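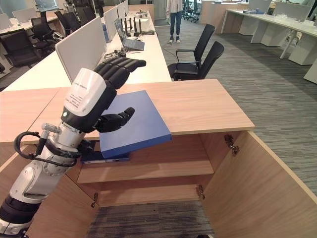 The Blue Folder

The office in Civholm had to be empty by the end of April. She had a key, a roll of trash bags and a list from her brother that said desk, cabinet, coats, kettle. He had already done the phones.

She left the cabinet for last. It was a low one, pale oak finish, with two doors that had never closed at the same time. Their father bought it in Storemgate the year he started the survey business and carried it up the stairs with a man from the bakery. For 35 years he kept the paid jobs in it. The unpaid ones he kept in his head.

She opened the doors and sat down on the floor. The hinges needed oil. Inside, it smelled like pencils.

The navy binder was tax papers. She knew that without opening it, but she opened it anyway and looked at his sevens, which he crossed, and at a coffee ring on the page for the year she left home. She put it in the pile for her brother.

The blue folder was thicker and she didn't know it. On the first sheet he had written Urnik, and under that, Well. The rest was drawings. Urnik was the village where he was born, and as far as she knew he had not been back since he was 18. He used to say there was nothing there but a road and some goats.

He had drawn the road. He had drawn it as a surveyor would, with the slope worked out and the ditch marked on the north side. He had drawn the school, the church wall and a house with 3 rooms, each with its measurements written along the edge. In the corner of the kitchen was a small square marked "table, ours." There were no goats.

The sheets were not all the same age. Some had gone yellow and some were the gridded paper he bought in his last few years, when his hand shook and the lines came out doubled. He had done the house again and again. In the early ones the kitchen was nine feet across. In the late ones it was bigger, and the window had moved to face the street.

Her brother called at four.

"Is it done?"

"The cabinet's left."

"Just toss what's in there. Keep the tax stuff."

"Did he ever go back to Urnik?"

"No. Why would he?"

She said she didn't know. He asked if the man had come for the desk, and she said yes, and that he'd scratched the door frame getting it out.

After the call she went through the sheets again, looking for the well. It was on the last one, behind the house, a circle with a cross through it. He hadn't written a depth. He had put a question mark where the number should go.

She took the binder and the folder down to the car and put the binder in the trunk. The folder she laid on the passenger seat. Then she went back up for the kettle.

Reading time: 3 min

More stories
The Ferry Clerk
Öberg in Winter
What the Tenant Left
Two Coats
A Room Over the Bakery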